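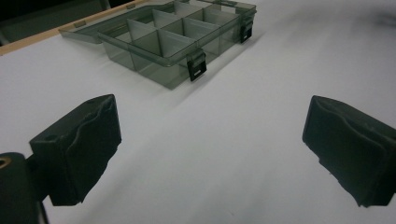
OK it's organizer week over here and I am way too happy about it. I finally gave the little parts in my craft room proper homes, and I'm going to post the whole thing as I go. Buttons, beads, snaps, jump rings, hooks and eyes, the works. Mute me now if small plastic compartments aren't your thing!

2/ Some background. For years all of this lived in jam jars and one enormous cookie tin. The jars looked sweet on the shelf but you had to tip them out to find anything, and then half of it went under the radiator. The cookie tin I don't even want to talk about.

3/ So I went with the flat hinged boxes, the kind people use for fishing tackle. Smoky gray see-through plastic, lid that folds all the way back and lies flat on the table, black latches on the front. I love the gray so much more than the clear ones. It hides the jumble a bit but you can still tell which box has the red buttons in it.

4/ The lid lying flat is the thing I'd look for if you're buying. My old box had a lid that stopped halfway and then slowly came down on your knuckles while you were picking out a bead. With a flat lid you can use it as a sorting tray too, and the raised rim keeps the round ones from rolling off. I do all my sorting in the lid now.

5/ Counting! I know, I know. But I wanted to find out how many buttons I own before I let myself buy another bag of them. The answer is 874. I was so sure it would be a couple hundred. I sat there with a cup of tea and a podcast and made little piles of ten and it was the best evening I've had in ages.

6/ And of those 874, I have 139 plain white shirt buttons. Who needs that many white shirt buttons?? I snip them off every worn-out shirt before it goes in the rag bag, and so did my mother, and I think I've inherited most of hers.

7/ Update for everyone asking: yes, I kept all the white ones. They get two cells. Small in one, bigger in the other.

8/ How I'm sorting, in case it's useful. Buttons by color first, then by size if there are enough to bother. Beads by size first, then color, because when I'm stringing something the size is what I'm stuck with. Snaps stay in pairs, pressed together. If you separate snaps you will never see the other half again.

9/ Jump rings took me forever. I had three different sizes mixed together in one baggie and to the naked eye they are the same ring. In the end I poked a knitting needle through them – the big ones slide down past the mark and the small ones stop early. Worked great and made a very nice noise.

10/ If you're doing seed beads, please test your box before you fill it. Put a pinch of beads in one cell, latch it, tilt it every which way, then open it up and see who moved. If the dividers don't come right up to the lid, the tiny ones will travel. Mine go in little screw-top vials first and the vials go in the cells. More than 1000 seed beads on a carpet is a sound you only need to hear once.

11/ Someone asked about a white table vs. a colored mat. I'm team white table for buttons and darker beads, you can spot everything. For clear and pearl beads I put down an old navy pillowcase. Any dark cloth works. A bit of fuzz is good, it stops them from skating around.

12/ Labels. I started out with my fancy label maker and gave up after four cells. Handwritten on masking tape is fine! I put the tape on the outside of the lid, right over the cell it belongs to, so I can read it with the box shut and peel it off when I change my mind. And I change my mind constantly.

13/ Tuesday, March 20, 2018, let the record show: the cookie tin is EMPTY. I washed it and now it has cookies in it. Oatmeal ones.

14/ Best finds from the bottom of the tin, since you'll like these. Six green glass buttons shaped like little leaves. A brass buckle with no belt. One Scrabble tile (it's a V). A whole card of hooks and eyes still with the price sticker from the notions shop in Postthorpe, the one that closed when I was in high school. The price on it was 66 cents!

15/ I'm not using those hooks and eyes. The card is going up on the wall next to the window. It has the prettiest lettering.

16/ A few of you wanted to know what happens to odd buttons, the ones with no match. They get their own cell, and it's the one I go to most. Odd buttons are perfect for kids' cardigans, for the back of a cushion cover, for bookmarks, for replacing the one on the inside of a waistband where it never shows. I'd keep them over a matched set any day.

17/ Things I tried in the cells that were not a success: thread bobbins (too tall, lid wouldn't latch), safety pins (they link up with each other overnight, I swear), elastic (springs out at you). Safety pins are now on a big safety pin. Bobbins have gone back in their drawer.

18/ Things that fit beautifully: sewing machine needles in their cases, thimbles, bra sliders, earring hooks, the spare presser feet, and those teeny screwdrivers that come with everything. I gave the presser feet the longest cell and they look so pleased with themselves in there.

19/ Storage-wise, I keep the boxes upright on the shelf like books, latches facing up. If the latches point down you're trusting them an awful lot. Before you pick a box up, run your thumb over both latches. I do it without thinking now, same as checking the stove.

20/ Cleaning tip: before filling, I wash a box in lukewarm water with a drop of dish soap and leave it open on a towel until it's bone dry, corners too. Metal findings in a damp corner get rusty and then the rust gets on the buttons next door. A soft paintbrush gets the dust out later on when it's full and you don't want to empty it.

21/ Next up is zippers, and I have no plan at all. They're too long for the boxes and they slither. If you have a system please tell me! Rolled? Hung on a ring? Pictures very welcome, I will look at every single one of your zipper drawers.

22/ Back to it. I've still got a paper bag of mixed beads from a yard sale last June that I haven't even opened, and the kettle's on.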